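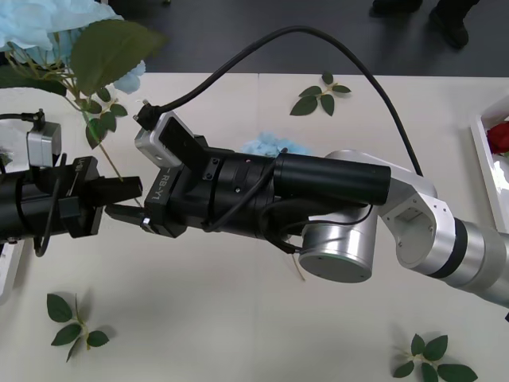 Artificial foliage brings early summer to Trultavbridge

The craft room at Wysocka has gone green for June! The free foliage table opens on Friday at 10am, and anyone who fancies making a garland, a wreath or a little something for the windowsill is welcome to drop in and have a go.

Oliwia Śliwiński, who runs the sessions, has been gathering artificial greenery since the winter, and the stock now stands at 356 stems. Many came from Stekico, the display shop on Brodano Street, which was clearing out its old window stock — a lovely haul, and far too good for the skip.

"People think fake leaves are a bit naff until they start bending them into shape," she said. "Then you can't get them to go home for their tea."

Last year's table drew over 50 makers, and their garlands stayed up in the library porch until the autumn. There will be 2 sessions on the day, the second starting at 2pm. Wire and tape are provided, but please bring your own scissors if you can. Under-eights need a grown-up with them.

Spare stems in good condition can be left at the front desk any morning — ivy and fern are especially wanted.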